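About Stonard

Stonard fits narrow wooden worktops and small kitchen counters for offices and studios. Tanvir Weerakoon and Bindu Venkataraman run the firm from 2 rooms, and 3,900 tops have been supplied to date.

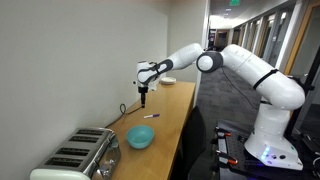
Layout

Tops are set against the wall. Small appliances go at the near end.

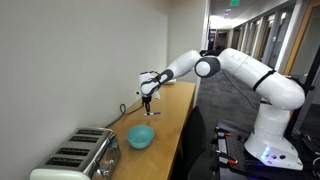 Counter with toaster, bowl and marker.

Finish

Honey-colored wood is the standard tone. 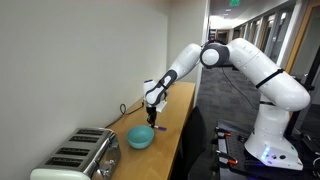 Teal bowl beside the marker.

Recent items
Goda brackets
Tsuji edge oil
Oltetti: 4 top lengths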